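Skillik arm at the Marnancombe open day - review

Posted 13th January

I went to the Marnancombe open day mostly to see the Skillik, the small desktop arm that Ullholm has been selling to schools and clubs. I had read the spec sheet and wanted to watch one work before putting money down. The price on the day was 2,644 with the gripper and the base rail included. Software is extra after the first year.

The demo was chess. Safta Matei ran it and she was good about letting people get close and ask things. You make your move, press a key, and the arm goes down, takes hold of a piece and puts it where it wants it. I stayed for more than 600 seconds of one game, which is a long time to stand on a concrete floor, and saw it fumble twice. Both times it was a piece in the back row with tall neighbors. Pawns gave it no trouble.

Speed is fine for a club table and slow for anything else. Safta said the slow setting was on for the visitors and that it can be run faster. I asked to see that and she did it for two moves. It was quicker, and louder too. The motors have a whine that I would not want in a quiet classroom.

Setup is the part I liked least. The board has to sit exactly where the software thinks it sits, and if someone leans on the table you calibrate again. That takes 8 steps on the tablet. The Mägi arm I used last year did it in one, though it cost a good deal more and the gripper was worse.

The gripper is the best thing about the Skillik. Two fingers, plain and narrow, easy to swap with one screwdriver. They get in between pieces that stand close together, and they didn't mark the finish on anything I looked at. The board was an old scratched one with numbers and letters on the border, so it isn't as if they had picked a perfect surface to show off on. 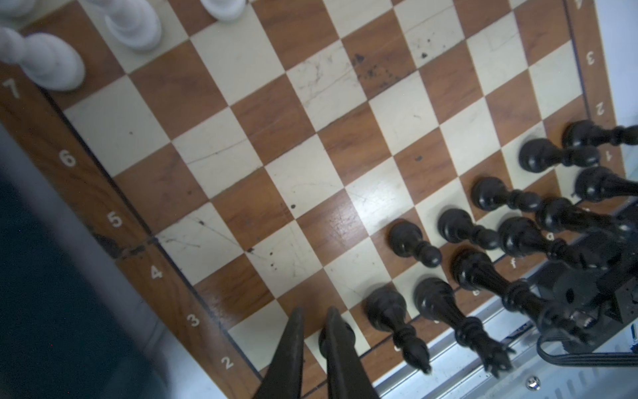
I would buy it for a club that has one patient person to look after it. For a school I'd wait for the next software version - Safta said the calibration is being reworked, but she would not give a date.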